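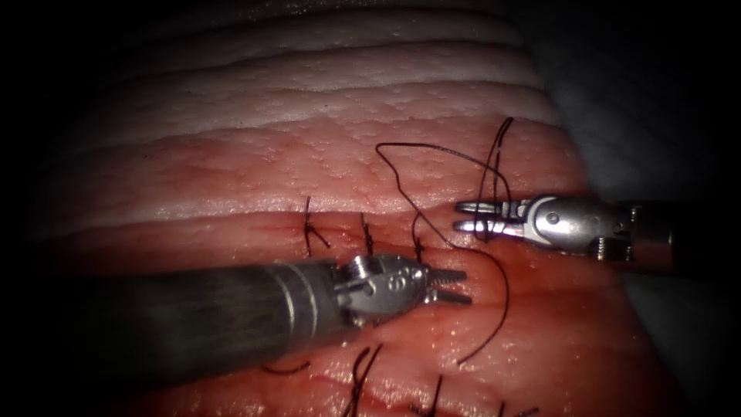 Automated Suturing in the Bench Lab: Frequently Asked Questions

For Sarberg staff in bench testing, specimen prep and scheduling. These answers cover the move from hand-run to automated stitching on the two-arm stations in the Abubakari building. They are updated when something changes. The last update was in August.

What is being automated?

Placing practice and test stitches on tissue specimens. Until now, a bench operator sat at the console and drove both arms for every stitch in a test row. Under the Cestis project, the Tilteck software plans and carries out the stitch, and the operator supervises it.

The work on the bench is otherwise the same. One arm passes the needle and the other manages thread and tissue, and they trade jobs as needed. Rows are still placed along an incision or a fold, and rows still have to meet the spacing given in the test plan.

What is not being automated?

Specimen prep, mounting, loading thread and needles, inspection, pull testing, cleaning and reporting all stay with people. So does any job where the customer's protocol says a trained operator must place the stitches. At present that is a large share of our thread comparison work, and we have no plans to ask those customers to change.

Is any of this done on patients?

No. Sarberg is a test lab. All work is on bench specimens, and nothing in Cestis is intended for clinical use. If someone outside the company asks you about this, please give that answer and pass them on to the front office.

Why start with suturing?

It takes up more console time than anything else we do, and it is hard on the people doing it. A full row under magnification means long stretches with the hands and eyes fixed in one position. The wrist and neck complaints logged last year came mainly from the console group.

The second reason is consistency. When a customer wants to compare two threads, they want the thread to be the difference, and two operators on two shifts don't stitch quite alike. We can correct for some of that in the report, but customers don't like seeing it.

How many stations are involved?

Three. The others stay hand-run until the end of the trial at the earliest.

Will there be job cuts?

No position in the bench group is being removed as part of Cestis. There are 17 people in the group now, and the plan for next year has the same number. One open console operator post has been rewritten as a station supervisor post at the same pay grade, and it was offered internally first.

We can't promise what the group will look like five years out. If a change to staffing is proposed, it will go through the normal notice process, and you will hear it from your manager before it appears on this page.

What does a station supervisor do all day?

The supervisor checks the mount, marks the entry and exit points on the screen, reviews the planned path and starts the row. The software stops after each stitch and waits for approval. The supervisor looks at the knot, the tails and the spacing, then approves the next one, asks for a repeat or takes over by hand.

One supervisor looks after one station. There was an early suggestion that one person could cover two. We tried it in the first month and dropped it, and it isn't coming back during the trial.

When should I take over by hand?

Any time you want to. You don't need to give a reason at the console, and the software doesn't ask for one. The log has a field for a short note, and a few words are enough – "loop caught on left jaw" or "tissue slid" is fine.

In practice, most takeovers are about loose thread. A long free length can lie across the tissue in wide curves, and the software sometimes loses track of which part is in front. Shiny, wet surfaces make this harder for it, as bright reflections hide a thin dark thread. If you see a loop drifting toward a wrist joint, stop the row and clear it.

Do takeovers count against me?

No. Takeover counts are kept by station and by specimen type. They are not kept by person, and they don't feed into reviews. Baoshan Jin, who runs the bench group, asked for the names to be left out of the weekly report, and that was agreed before the first station went live.

Your login is still recorded on each row, as it always has been, because the quality system requires it. Only Baoshan and the quality lead can open that record.

I have spent years learning to do this by hand. Does that still matter?

Yes, in two ways. You can't judge a planned path well unless you know what a good one feels like, so supervisors are drawn from trained operators. And hand-run work is still booked every week.

Several operators told us they worried about getting rusty, and that was a fair point. Everyone assigned to an automated station now gets at least 12 hours of hand-run console time a month. It goes on the schedule like any other booking. If yours is being bumped for customer work, tell Baoshan.

How are new hires going to learn?

By hand first. A new operator has to place and tie 100 accepted stitches on the console before being signed off to supervise. Stitches on foam pads don't count toward the total. The inspection standard is the one we already use: spacing, depth, knot security and tail length.

Do I need to learn programming?

No. The supervisor screen uses menus and a touch pen. Two people in the group have taken the longer Tilteck course and can edit stitch plans. A third place will come up in the spring, and anyone who has supervised for three months can put in for it.

Does the software learn from what I do?

Recordings of the bench view, arm positions and takeovers are stored and used to improve the planner. That includes rows you finish by hand. The bench camera is aimed at the specimen and the instruments. It doesn't record the console, your face or your voice.

You were asked to sign a form about this in training. If you didn't get one, ask at the front office before your next shift on an automated station. You may decline, in which case you will be scheduled on hand-run stations with no effect on pay or hours.

Is the automated work faster?

Not yet. With a stop after every stitch, a row takes longer than it does with an experienced operator. Setup is longer too, mainly from marking the points. The schedule has been adjusted for this, so please don't skip a check to make up time.

The gain so far is in repeat work. Fewer rows have been rejected for uneven spacing, which means fewer specimens thrown out and fewer late evenings at the end of a job. Knot quality is mixed. Tails come out uneven more often than we would like, and trimming is still being worked on.

What changes for specimen prep?

Mounting has to be tighter and more even than before. An operator adjusts for a slack edge without thinking about it, and the planner doesn't do this well. Specimens with deep folds or ridges need to be mounted so that the incision line is flat and well lit along the length to be stitched. The new mounting sheet is posted above the prep sink.

Prep staff said the sheet added time and nothing had been taken away to make room for it. That was correct. The first specimen call on automated stations has been moved from 7:00 to 7:45 a.m.

Who is responsible if a row is bad?

The supervisor approves each stitch, and inspection accepts or rejects the row, as before. If a fault gets past both, it is handled as a process problem. Write it up on the usual form and tick the box for automated stations so it reaches the Cestis team as well.

What if an arm does something unexpected?

Press the stop. The arms hold where they are. Don't reach into the work area to free thread or tissue until the station light shows that the arms are locked out. This is the same rule as on the hand-run stations, but it is easier to forget when your hands aren't on the controls. Check the jaws for a held needle before you do anything else.

Have instruments or supplies changed?

The instruments are the same ones, and they are cleaned and counted the same way. Use dark thread on automated stations unless the test plan calls for something else. The planner can't follow pale thread reliably at the moment, so jobs with undyed material go to the hand-run side.

Can I ask to go back to a hand-run station?

Yes. Two people have done so, one for good and one for a few weeks. Put the request in before the monthly schedule is drawn up and it will normally be met in the next one.

When will the trial be reviewed?

At the end of the current test season. The review will look at reject rates, takeovers, hours worked and the comfort survey. The survey is anonymous, and paper copies are available in the break room for anyone who doesn't want to fill it in on screen.

Who do I ask about something that isn't covered?

Baoshan Jin for scheduling, training and anything about your own role. For faults with the planner or the screen, use the Tilteck button on the console, which sends the last few minutes of the log along with your message. Questions can also be left in the box by the Abubakari entrance, with or without a name, and the answers will be added to this page.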